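Trastadach Holiday Cottages
Frequently Asked Questions

We've gathered up the things guests ask us most often, and we do hope they save you a phone call (though we're always glad of a chat!). If yours isn't covered, drop us a line and we'll do our best to reply the same evening.

What time can we arrive, and when do we have to leave?
The cottages are ready from four in the afternoon, and we ask everyone to be away by ten on their last morning. If your ferry or train gets in early you're very welcome to leave the car in the top yard and wander down to the shore, and if you tell us beforehand we can usually put your cold shopping in our own fridge.

How do we find you?
Please don't trust the satnav for the last stretch, it will send you up the forestry track and you'll meet a locked gate. Stay on the main road until you've passed the old chapel, take the second turning on the left, and carry on for 300 metres until you see the blue milk churn. The lane is narrow but there are passing places all the way along, and people round here are patient.

Can we bring the dog?
Yes, please do. We take up to 2 dogs in each cottage at no extra charge. All we ask is that they stay off the beds and are kept on a lead between the cottages and the road, as there are sheep in the lower field for most of the year and lambs well into May.

Is there Wi-Fi, and will my phone work?
There is Wi-Fi in both cottages and it copes nicely with emails and the odd film, though it does slow down on busy evenings when everyone is in at once. 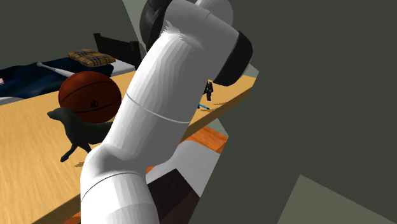
Phone signal is another matter – you'll get a bar or two at the kitchen window and a much better one by the gate at the top of the lane, where there's a bench for exactly that purpose.

How is the heating paid for?
It's all included, and so are your first two baskets of logs. After that, logs are 769p a basket, and yes, we know it's an odd sum, it's simply what the supplier charges us and we've never got round to tidying it up. Leave the money in the tin by the log store.

Where can we buy food?
The village shop has bread, milk, eggs and a surprisingly good cheese counter, and it opens every morning. For a big shop you'll want the supermarket in town, and the number 37 bus stops at the end of our lane if you'd like a day off from driving.

What if we need to cancel?
Let us know as soon as you can. If we're able to fill your dates again we'll return everything you've paid, less the deposit – and if we can't, we'll gladly talk about moving your stay to another time.

Page last updated December 8, 2022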